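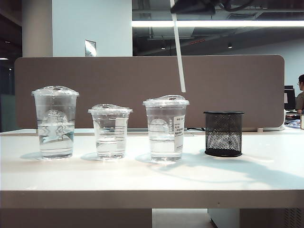

Three lidded cups of water and a mesh pen holder on a white desk.

The Robot, the Water and the Person Who Puts It All Back

Jhun Lacson

There is a sentence I have come to dread in papers about robot manipulation, and it goes: "Objects were reset to their initial configuration between trials." It's usually found near the end of the section on experiments, after the learning rate and before the thanks. It has the tone of a hotel telling you that rooms are cleaned daily. You are meant to nod and go down to breakfast.

I've spent a good part of the spring reading, and in a small way helping to repeat, the results of a method called Najjar, tested on a set of desktop tasks called Gellance. The tasks are homely. Move a cup beside another cup. Put a straw through a lid. Bring the pen holder forward without disturbing its neighbours. The headline figure is that Najjar manages 68 per cent of them over 717 trials, and since the method it replaces did a good deal worse, people have been pleased, and I think they are entitled to be. It's a nice method. I have no quarrel with the method. My quarrel is with the sentence.

Who reset the objects? To what? How well? When the cup had been full to one height and was now full to another, did anyone top it up? I ask as somebody who has done the resetting. It is dull work, and dull work done by clever people is done badly after lunch.

Gellance is an honourable attempt to be difficult in the right way. Its authors could have used wooden blocks, which robots have been stacking since before some of the reviewers were born. They went for clear plastic with water in it, and anyone who has tried to get a depth camera to take an interest in clear plastic will know that this was brave. A clear cup is mostly a rumour. Light goes through it, bends, and turns up on the table as a bright squiggle that looks more solid than the cup does. The water makes a second picture of whatever is behind, wrongly shaped. A system that copes with all this has earned some applause.

But look what the choice of water does to the idea of an initial configuration. A block has a position and an angle. Put it back on its pencil mark and you have finished. A cup of water has a position, an angle (if there is a sticker on it, there is an angle, whether you care or not), a water level, a lid, and a lid may be on properly or merely resting there with every appearance of being on properly. Each of these matters. More water makes the cup heavier, steadier on the table and worse to tilt. Less water moves the line at which the background bends, and this is very likely the line the network is using to find the cup at all. We don't know, of course. Nobody wrote the level down.

When I raised this with a colleague at Skostthorpe, I was told that variation is good for you. Small differences in the start of a trial are a sort of free exercise, and a policy that can only work with the cup on its pencil mark is not worth having. I agree with every word. I'd only point out that variation you have recorded is an experiment, and variation you have not recorded is a mess. They can look identical in a video. The difference comes six months later, when someone in another building gets a lower number and would like to know why, and the only answer available is that their water must be different.

We were that someone. Our number was lower. I won't print it, as it would be quoted against a method that doesn't deserve it, and because I'm not at all confident that we measured the same thing. We bought cups that matched the description. We filled them sensibly. "Sensibly" is now, I suppose, part of our protocol.

The obvious reply is to ask the authors, and we did, and they were charming about it. They told us the cups had been filled "to a normal drinking level". I have thought about this phrase a great deal. I drink from cups at every level down to the bottom, and I consider all of them normal.

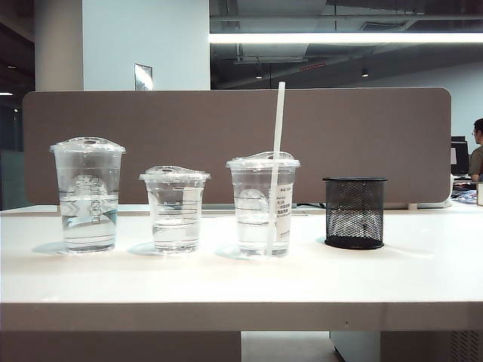
A success criterion is a small piece of law, and like most law it is drafted by people who have one case in mind. The straw task in Gellance is passed if, at the end of the trial, the straw is through the lid and the cup is upright. Fine. It's short, and two people can usually agree on it. But a final state tells you very little about how it was arrived at. Take the third cup along, with its long white straw going down nearly to the bottom and leaning a little to the right at the top. By the letter of the rule that is a pass. It would be a pass if an arm had threaded it in one calm movement, and a pass if the arm had stabbed the lid repeatedly like a man looking for a keyhole, and it would be a pass if a tired postgraduate had put it there before the trial began and forgotten to take it out. The rule can't tell these apart, and the picture can't either. Only a record of the start can rule out the last one, and the record of the start is our hotel-cleaning sentence.

I'm told the third possibility is insulting. It isn't meant to be. I have done it myself. I once scored a trial as a success, felt rather moved by the robot's progress, and then noticed that it had not been switched out of standby. The straw was left over from the previous go. I corrected the sheet. I'd like to believe I would have corrected it at five to six on a Friday.

There is also the matter of what the straw does to the cup once it's in. The next task on the Gellance list might be moving that same cup, and a cup with a long straw sticking up out of it is a different object from the same cup without. It's taller, and there is something for the wrist to knock into. Does resetting mean taking the straw out? The guidance says to restore "the task objects". Whether the straw is a task object in a task that doesn't mention it is the kind of question that used to keep bishops busy.

Commercial people, to be fair to them, see this more clearly than we do. Workora, who sell a desk-tidying service to offices and would like in due course to sell it with fewer humans in it, sent someone to a talk I gave on all this. I was expecting to be told that the real world is messy and that academics should get out more. What she wanted to know was how many resets one person can do before the resets go off. She had assumed we would have the figure. I said it was an excellent question, as one does.

So we made a very modest attempt. We took a single task, moving the cup, ran it with 3 people taking turns to reset, and photographed the desk before every trial from a camera bolted in place. Then we laid each picture over the reference one. I'm not going to dress this up as a study. But I could tell who had been resetting without looking at the rota. One of us put cups back a touch too close together. One was immaculate for the first 12 trials and then plainly began thinking about something else. The third was me, and I turn the sticker to face the camera every time, apparently out of good manners. If a policy had learnt to find that cup by its sticker, I'd have been quietly helping it all afternoon, and it would have gone to pieces with anyone ruder.

What do I want? Nothing expensive. A photograph before each trial, from a camera that doesn't move, published with the results. A line on each cup, in pen, for the water. A sentence in the paper saying who did the resetting and whether the same person did the scoring, and if so whether they knew which method was running. I'd also like the trials thrown out for a bad start to be counted and the count printed, though I accept that this would be bad for morale.

The objection I hear most is that this turns a quick evaluation into a slow one. It does. Photographs take a moment, but looking at them takes ages, and 717 of them would see off most of a working week. Against that, we've now spent far longer than a week failing to find out whether our lower number is a fact about Najjar or a fact about our tap. I would have swapped gladly.

The other objection is that machines will soon do the resetting as well, with a second arm putting everything back while the first one rests. People are working on it and I wish them luck. It does mean that the quality of the test will depend on a robot's ability to move cups of water accurately about a desk, and as I understand it that figure currently stands at 68 per cent.

In the meantime our own cups have pen marks on them. The ink comes off on your fingers if you hold them too low, so we are looking into a different pen.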